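Kedmont Fleece Care and Sizing: Frequently Asked Questions

This page covers the Kedmont line of knit pants and sweatshirts sold through Bautista. It is maintained by Mylene Macaraeg, product support. Questions about orders, returns and store credit are handled on a separate page.

What is the fabric made of?
All current Kedmont pants use a cotton and polyester fleece, brushed on the inside. The heathered colors contain more polyester than the solid colors, which is how the mixed shade is produced. The exact content is printed on the sewn-in label at the left side seam. If the label and the website disagree, go by the label.

How much will the pants shrink?
Expect a loss of up to 3 percent in length on the first wash if they are machine dried on medium. Width changes very little. Later washes have no further effect that we can measure, provided the dryer setting stays the same. Drying on high can shorten the inseam more, and the change cannot be reversed.

What water temperature should I use?
Cold or warm. Hot water does not clean this fabric any better and it shortens the life of the elastic. Use a normal cycle with a medium spin.

Should I turn them inside out?
Yes. Pilling forms on whichever face rubs against other items in the drum. Keep towels, zippers and hook tape out of the same load.

Can I use fabric softener?
We advise against it. Softener leaves a coating on the brushed side, and the fleece mats down after a few washes. Dryer sheets cause the same problem at a slower rate. If a pair already feels waxy, run two cycles with detergent only and an extra rinse.

The waistband has gone wavy. Is it defective?
Usually not. The elastic is stitched to the fabric in four rows, and the rows can relax at different rates if the pants are hung up by the waist while heavy with water. Lay the pants flat, pull the waistband gently to full width and let it go. Repeat this until the rows even out. If the waistband still ripples after the next wash, contact support with the code from the label.

How do I measure the waist?
Lay the pants on a hard, flat surface with the front facing up. Line up the front and back edges of the waistband, measure straight across with the elastic relaxed, and double the result. Then take hold of the band at both sides, pull until the fabric gathers are gone, and measure again. The size chart lists both numbers. A size M, for example, is 28 inches relaxed. Do not measure over a bunched waistband -- the reading will come out short.

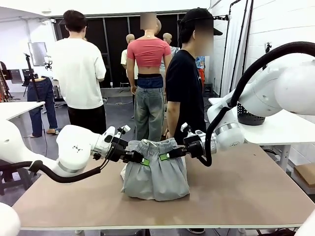
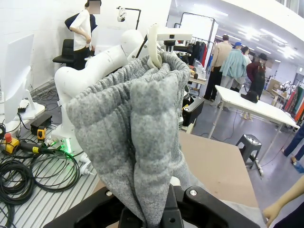
Gray sweatpants, held at the waistband.

How do I measure the inseam?
Start at the point where the four seams meet at the crotch and follow the inner seam to the bottom of the cuff. Smooth the leg with your hand first, but do not pull on it. Knit fabric will give up to an inch under light tension, and most sizing complaints we receive come from a stretched measurement.

I am between two sizes. Which one should I order?
Choose by hip measurement, not waist. The waist adjusts with the drawcord and the hip does not. If your hip measurement falls exactly on the line, take the larger size.

Can the drawcord be replaced?
Yes. Any flat cord up to half an inch wide will fit the channel. Attach a safety pin to one end, feed it through and knot both ends before the first wash. Replacement cords in the original colors are listed under Parts.

What is the best way to fold them for storage?
Fold one leg over the other, tuck in the point at the seat, and fold from the cuff up in thirds. Folded knits keep their length better than hung ones. If you must use a hanger, use the bar type and drape the pants over it at the knee. Clip hangers leave marks in the band that can take several washes to come out.

What do the test grades on the hang tag mean?
Pilling is graded on a scale where 5 is no visible change and 1 is severe. Our supplier, Zatix, runs each fabric lot for 2000 rubs and reports the grade. Lots that grade below 4 are not cut. The grade applies to the body fabric only, and ribbed cuffs are not tested.

Is the Hamen fleece the same product?
No. Hamen is an older, heavier fabric with a looser knit. It was discontinued in September and the care instructions differ: wash cold only, dry flat. Hamen items have a square label and Kedmont items have a rectangular one.

How do I remove pills that have already formed?
Use a battery fabric shaver on its lowest setting, with the garment flat and the fabric smooth. Work in one direction. Stay off the seams and the cuffs, where the blade can catch a loop and open a run. A disposable razor will work but is harder to control.

A seam has come open. Do you repair it?
Seams are covered for one year from purchase. Danilo Espiritu handles repair requests -- use the form under Repairs and include a photo of the opening with a ruler next to it. Wash the item before you send it. Unwashed items are sent back without being opened for repair.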